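Student Project at Rutwood Builds a Record of Everyday Hand Work

March 30, 2021

The robotics option at Rutwood began last September with 14 students and a single question from its instructor, Anneliese Wunderlich: what would a machine need to know in order to clear a table? The students are still answering it. Their project, named Iderska by a vote of the class, gathers demonstrations of ordinary household tasks, performed by the students themselves with hand-held grippers, and uses the recordings to train a small control program.

Ms. Wunderlich spoke with the school's program office about the first two terms, joined by the student project leads, Gemma Pickering and Thodoris Moschos.

"We had intended to begin with a robot arm and a set of blocks," Ms. Wunderlich said. "The students asked for something closer to home. They wanted cups, bottles and lamps, the things that people move every day without thinking about it."
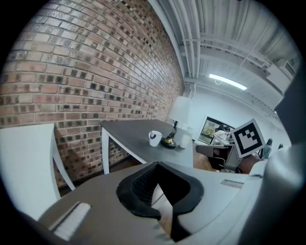
The choice of objects took longer than the department had planned. Each group submitted a written proposal, and the class set aside anything sharp, hot or easily broken by a short fall. Mr. Moschos argued for keeping the arrangements plain in the early sessions. A white mug and a small white cup with a table lamp between them, on a dark gray tabletop, became his standard argument in class discussions. "People think that is an easy table," he said. "Then they try to reach the cup without touching the lamp. You have to decide which side to come from before you start, and the program has to learn that decision from you."

Ms. Pickering was responsible for the session guide, a document that has been revised throughout the year. It sets out how a demonstration begins and ends, how the objects are returned to their places, and when a recording is to be discarded. She described the first version as too strict.

"I had written it as if everyone would move the same way," Ms. Pickering said. "Thodoris is left-handed and I am not. We rewrote the section on two-handed work after the first review and let each person choose which hand would lead."

By the end of the second term the class had accepted 600 demonstrations. A recording is accepted only after two students have watched it in full and agreed on a written label. Disagreements go to Ms. Wunderlich, who said that she is asked to rule less often than she was in the fall. 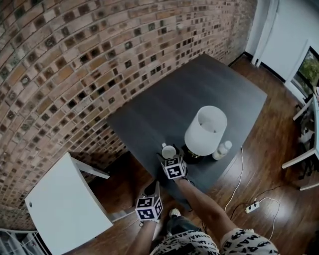 Tabletop work with a pair of hand-held grippers, each carrying a cube of printed markers.

Asked what had proved most difficult, both students named small objects. A mug may be approached in several ways, Mr. Moschos said, but a small round item leaves little room for error, and a gripper that arrives a little high will push it away. The class now spends the opening part of each session on slow approaches, with no lifting at all.

Assessment has also changed. Students were first graded on the performance of the trained program alone. Under the present arrangement, the notebook and the quality of the labels carry equal weight. "A student who can explain a failed attempt clearly has done the work of the course," Ms. Wunderlich said. In the most recent trial, the program picked up the mug in 90 of 92 attempts. Its results with the bottle were weaker, and the class has decided to report both.

Outside support has come from Workota, which reviewed the students' data format and lent an engineer, Stavros Drakos, for two afternoons of instruction. Mr. Drakos advised the class to record fewer tasks and to vary the starting positions more. Ms. Pickering said that the advice was not popular when it was given, as it meant setting aside a task that one group had already prepared.

The option will be offered again in September. Ms. Wunderlich expects to keep the same table tasks for incoming students and to add a drawer. Applications should be sent to Thanasis Vrettos in the program office, with a short statement of interest and the signature of a parent or guardian.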